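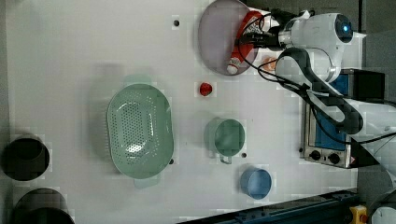
The Harbor Ledger: Arms, Money and the Fall of a Ministry
By Aled Watkins
Published by Sheehan
Reviewed by Liv Hedlund for the Reltov Library Review, 26 October 2024

Aled Watkins spent 7 years tracing a single shipment of rifles, and his new book sets out what he found. The rifles left port under the name of Fament, a trading company with one office and no warehouse. They were listed as farm equipment. By the following November, the minister who had signed the export papers was out of office, and the official inquiry had closed without calling a witness.

Watkins works mainly from shipping records, court files and 83 interviews. The most valuable are those with Indrek Žukauskas, a former customs officer who kept copies of the original cargo lists. His account fills the second and third chapters, and the author wisely lets him speak at length. A long passage on how weight figures were changed between one port and the next is as clear an explanation of the practice as this reviewer has read.

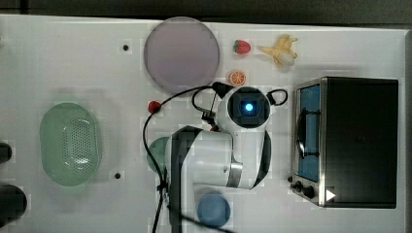 Strengths and weaknesses

The book is at its best when it stays close to paper. Watkins prints the disputed export license in full, sets it beside the version shown to the inquiry, and leaves the reader to compare the two. The chapter on Leneo, the bank that handled the payments, is equally careful. Where a transfer cannot be traced, he says so.

The later chapters are less secure. Watkins argues that the deputy minister, Arūnas Ozoliņš, knew the true contents of the shipment before it sailed. The evidence is one telephone call, described by a person who did not hear it. Ozoliņš declined to be interviewed, and his written denial appears only in a note at the back – a poor place for it. Readers should turn to that note before reading chapter 16.

The writing is plain and mostly good, although the large number of company names will tire some readers. A chart of ownership would have helped. The index is thorough, and the source notes give box and folder numbers throughout.

Edition and recommendation

The first printing is limited to 2,000 copies. Laimutė Strazds provides a short introduction on export law, which general readers may skip without loss. The binding is sound, but the maps are printed too small to be of use.

Recommended for public and college libraries with collections in current affairs. Libraries that already hold the inquiry report should shelve the two together.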